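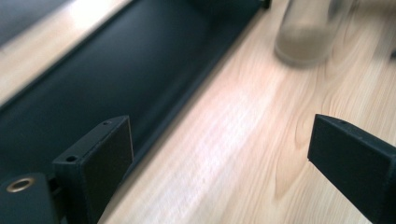

15.03.2018
von Rezaul Pramanik

4. Vorführen der Aufgabe »Tisch und Regal«

Bevor Sie mit dem Wultska-Greiferpaar loslegen, ein offenes Wort zu der Frage, die uns wohl am häufigsten erreicht: Kann die Maschine denn nun endlich den Tisch abräumen? Nun ja, ein bisschen. Ein Glas, das immer am selben Fleck steht, stellt sie Ihnen recht brav ins Regal. Steht es eine Handbreit daneben oder ist es voller als gestern, wird es schon spannend - und deshalb zeigen wir ihr jeden Handgriff so geduldig vor, wie man es bei einem Kind in der Küche täte.

4.1 Anfahren eines Glases

1. Öffnen Sie die Finger ganz, noch bevor Sie sich dem Glas nähern.
2. Führen Sie den Greifer so heran, dass das Glas mittig vor der Öffnung steht.
3. Halten Sie kurz inne und schließen Sie dann langsam, bis beide Finger anliegen.
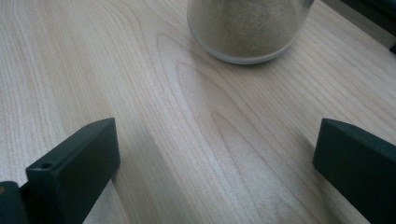 Abb. 4-1: Finger geöffnet, Glas mittig voraus

Hinweis: Durchsichtige Böden bereiten der Auswertung in Fernix nach wie vor Mühe. Ein gefülltes Glas wird deutlich besser erkannt als ein leeres, fangen Sie also ruhig mit einem gefüllten an!

4.2 Arbeiten mit beiden Händen

1. Nehmen Sie in jede Hand einen Greifer und legen Sie die Kabel seitlich vom Tisch weg.
2. Bewegen Sie zunächst nur eine Hand, die andere wartet geöffnet.
3. Setzen Sie den Gegenstand ab, öffnen Sie die Finger und ziehen Sie sie gerade zurück.
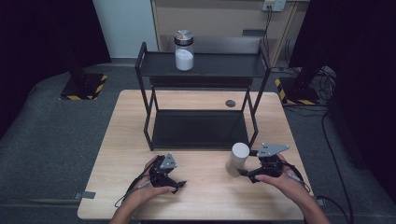 Abb. 4-2: Zweihändiges Arbeiten am Regal, rechter Greifer am weißen Becher

Vorsicht: Schwenken Sie die Greifer nie über die Kabel hinweg. Eine hängen gebliebene Leitung reißt schneller ein Glas um, als man schauen kann.

4.3 Wie viele Durchgänge braucht es?

Mehr, als einem lieb ist. Im August haben wir bei Skevport 2.855 Durchgänge aufgenommen und 443 davon wieder verworfen, meist wegen zu hastiger Bewegungen. Planen Sie für eine neue Aufgabe lieber über 3.000 ein, und machen Sie nach 90 Minuten eine ordentliche Pause - müde Hände bringen der Maschine müde Bewegungen bei. Das Sichern der Aufnahmen mit Gamage ist in Abschnitt 5 beschrieben.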